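**About the Jelinmont Automation Club**

We are a student club with 22 members, two robot arms, and one table. People who visit our school's website tend to expect a page about the future of work. We don't know much about that. We know a fair amount about getting a small part off a conveyor and into a bin.

The club started in August 2017, after Neema Lukumay got tired of kit robots that came with the answers printed in the manual. She still runs it. Aarti Sengar teaches the programming half and signs off on anything that moves faster than a walking pace.

## What we do

Most of the year goes to a sorting task we call Nandeo. A part rides down the belt, an arm picks it up, and it has to end up in the right place. The written goal is 1000 picks in a row without a person stepping in. Our best run so far is 86. We've read plenty of club pages that claim better, and few of them say how many tries were thrown out first. Ours counts every try, including the dumb ones.

The table gets covered in kraft paper and taped into a grid, so that "move the bin one cell over" means the same thing to everyone. Tape lines laid by students are not straight. We calibrate from the arm bases and treat the grid as a rough guide.

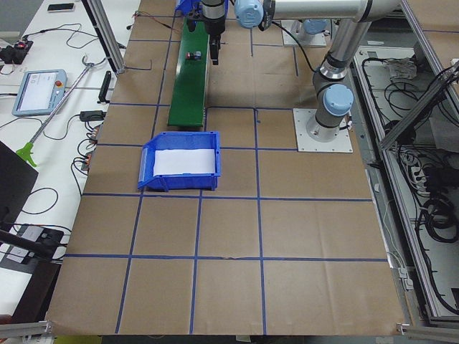
## What we don't promise

Joining won't get you into engineering school. It may not even make you like robots, and some 24 students have quit over the years, a few of them very good. A lot of the work is cables, waiting for your turn on the pendant, and reading logs from a pick that missed.

We also went to the Eketti regional once and finished near the bottom. We might go again. The judging rewarded the slide deck more than we thought it should, and we're still arguing about whether to make one.

## Joining

Any student in grades nine to twelve can come. You don't need to know how to code. Bring closed shoes, tie back long hair, and sit through Ms. Sengar's safety talk before you touch anything. It's long, and she does ask questions at the end.

Page last updated Oct 11, 2019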